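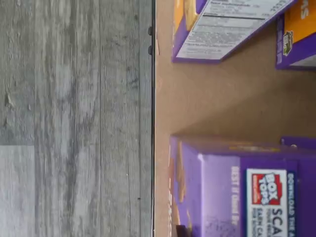 purple boxes, gray floor, 20/09/2022

ok so I moved to Borkow and a bunch of you asked how it went, so here's a thread, mostly for anyone else about to change towns with a bad back and too many cookbooks

first thing, I started packing way too early. I boxed up the kitchen in the first week and then ate toast off a frisbee for ages. please leave yourself one pan, one bowl and a fork. and a can opener!! I bought a new can opener and then found the old one in my coat

I own 94 cookbooks. I know this because the moving quote form on Grokine makes you list books separately, and I sat on the floor with a pencil getting crankier and crankier. I cook out of maybe four of them

gave a big pile to the secondhand place on Plarna Street and they took all of it except the microwave ones. the woman at the desk looked at those and slid them right back to me, no words

the quote: I got three. the cheapest wanted cash and wouldn't say when they'd show up. the most expensive wanted to wrap my couch in a blanket, and my couch does not deserve a blanket. went with the middle one, and they charged $257 on top for stairs. I live on the second floor. ask about stairs, folks

book boxes should be SMALL. everybody says it and I still filled a giant one with hardbacks and the bottom went out of it in the hallway. if you can't lift it with one hand on your hip complaining, it's too heavy

labels: I wrote the room on the top of every box and then stacked them, so guess what I couldn't read. write on the sides, two sides if you can stand it. also "misc" is a word you will come to hate, I have a whole tower of misc

things I wish I'd kept in my own bag: phone charger, toilet paper, shower curtain, the little wrench for the bed, any kind of snack. the bed wrench was in misc. of course it was. slept on the mattress for 5 nights

someone asked about Borkow itself. it's quieter than I figured and the hills are no joke, my calves are furious. the bus is fine until dinner time and then it's kind of a rumor. water tastes a little like pennies but I've stopped noticing

best discovery so far is Kandasamy, the hardware store down the hill. I went in for picture hooks and came out with hooks, a doormat, a bag of onions (they sell onions??) and a long opinion about which side of the street gets plowed first. I'm on the wrong side

the neighbors are nice in a waving way. one left a jar of plum jam on my step with no note and I've been waving extra hard at everyone to cover my bases

change your address with the bank BEFORE you go. I did it after, and they wanted to mail the confirmation code to the old place. up to 3 weeks to fix, they told me, in a very cheerful voice

still to do: curtains, a real lamp, finding a dentist, getting the other half of the cookbooks up off the floor. I keep saying the shelves will be up this weekend. I may be saying that in March

if you've moved somewhere hilly tell me what shoes you wear, mine are no good at all

oh and the jam was great, ate it out of the jar with the fork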